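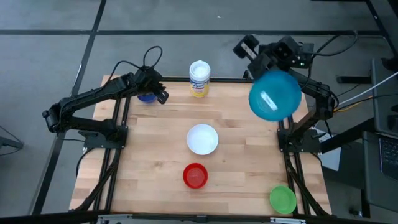 Just record more, said the reply from the Gramine help desk, so we did, and the arms still won't clear a table

Community help > Two-arm setups > Collecting examples

plinth_and_socket

I'd like a second opinion on that advice before I lose another month to it.

We have two arms, one on each side of a wooden tabletop, and a handful of coloured cups and bowls. The left arm is meant to deal with cups and the right arm with bowls, ideally at the same time, since otherwise I could have bought one arm and gone on holiday. A person steers both arms through the job, the Gramine recorder saves what the cameras and joints were doing, and the model is trained to copy it.

By the end of August we had 3032 recorded runs. I was proud of that number for an afternoon. Then I ran the trained model for 105 tries and it cleared the table properly on 3 of them. In most of the rest the left arm does something sensible and the right arm goes to hover over the back corner, as though waiting to be asked. Sometimes it picks up a bowl and then just holds it there. When it does move, it likes going for the place where a bowl usually is, whether or not there's a bowl in it.

Things I've already tried: training for longer, training for less long, and a smaller learning rate. I've also put the Zovonberg add-on in front of it, the one that's supposed to tidy up shaky recordings, and it made everything smoother and no better. The failures now have a certain elegance.

Three of us do the steering. We don't have written rules, only a shared understanding, and I'm beginning to think it isn't shared. There's usually a canister of disinfecting wipes standing at the back between the arms, which I mention for completeness.

Do I record another few thousand, or is there something wrong with the ones I have? If it's the second, how do I find out without watching all of them?

gantry_moth

Stop recording. Another few thousand of the same will teach it to hover with more conviction.

You do have to watch some. Pick 115 at random (let the computer pick, you'll cheat) and play them at double speed with a sheet of paper beside you. For each run write down four things: where each object started, which arm moved first, how long each arm stood still, and whether the run ended the way you'd want the model to end it. It's a dull afternoon and a half. Bring biscuits.

My bet is on the standing still. When one person steers two arms, they look at one hand at a time. The left arm goes for its cup, the right arm hangs in the air while the person concentrates, and then they swap. The recorder doesn't know that was a human being having a think. It saves a long stretch of "right arm, holding a bowl, do nothing" and the model copies it faithfully. If your sheet shows the right arm parked for a third of each run, there's your hovering.

Two cures, and I'd do both. Trim the dead stretches where neither arm is moving. Leave in the ones where one arm is properly waiting for the other to get out of the way, as you do want it to learn manners. Then record a fresh batch in which the person practises the run a few times before pressing the button. We throw away the first handful every session, and I still come across some that should have gone with them.

The going-for-where-the-bowl-usually-is business is separate. Your starting positions don't vary enough. People believe they're scattering objects at random and they are laying the table. Print a grid, have a script call out a square and a colour, and put the thing there even when it feels silly. Especially near the rails, which everyone avoids. Turn some of the bowls over too, if the model is ever going to meet one that way up.

And write the rules down. Which cup goes first when there's more than one? Does the bowl get held by the rim or across the middle? Do you let go before or after it touches down? If three people answer those differently, the model tries for an average, and the average of two good grips is often a place where there's no bowl.

torque_pudding

I had the same trouble and switched to the Şimşekoğlu trainer and it went away. Not sure why, I changed the camera as well. And the table.

saltmarsh_bench

Agree with nearly all of gantry_moth's answer, but I'd be slower to throw things out. Before you trim, tag. We keep ours in Zusosora, though a spreadsheet does it too: one row per run, with the person's initials, the layout, and a plain yes or no for "would I be happy if it did this". Train once on only the yeses. If you end up with a tenth of your data and a better result, you've learnt something uncomfortable for the price of one training job. If it comes out worse, your trouble is variety and the grid comes first.

Then train once per person. This is the awkward one. You may find one of you is teaching it well and the other two are teaching it to hesitate. I'd suggest not putting the results on the wall. In our case the worst of the lot was me, and I had written the instructions.

On the wipes: a model will use anything that stays put. If the canister stands in the same spot in every run, it may be serving as a landmark, and the day it gets moved your numbers will move with it. Either take it off the table for good or shift it between runs on purpose. We shift ours. Same goes for anything at the edges the cameras can pick up, so laptops and cables as well.

One thing about your score. 105 tries is plenty, but were they on the layouts you recorded or on new ones? Keep two lists. If it fails on the old layouts too, fix the runs themselves before you worry about variety.

plinth_and_socket

New ones, all of them. I hadn't thought to try the old. I've started on the 115 and am nineteen in. The right arm is parked in every single one, and I can tell which of them are mine from the sighing.

Last updated: 17 Oct 2024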